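Field Methods in Ecology, Handout 3: Pitfall Traps and What They Tell Us
Zyanya Ledesma

Welcome back, everyone! Last time we got a bit carried away with quadrats (my fault, I do love a quadrat), so let's pick up with ground beetles. A pitfall trap is just a cup sunk level with the soil, and what falls in depends on how many beetles live there and also on how much they walk around. Please keep both in mind when you open the Skorstead data, where the 224 traps caught 766 beetles between them.

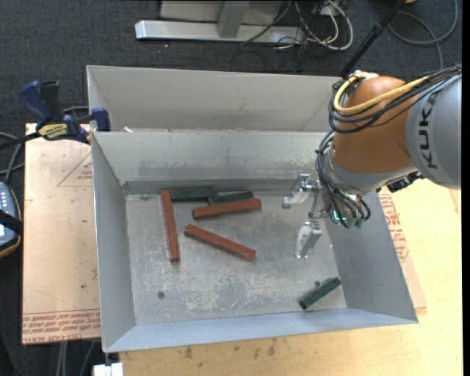
Can we compare catches from traps left out for different lengths of time?
Only after dividing each catch by the number of nights the trap was open, and even then warm nights will bring in more beetles than cold ones.

Mortimer Boateng will go over the Ulby hedgerow set in lab, so bring your keys and a hand lens if you have one. Read up to page 69 before then.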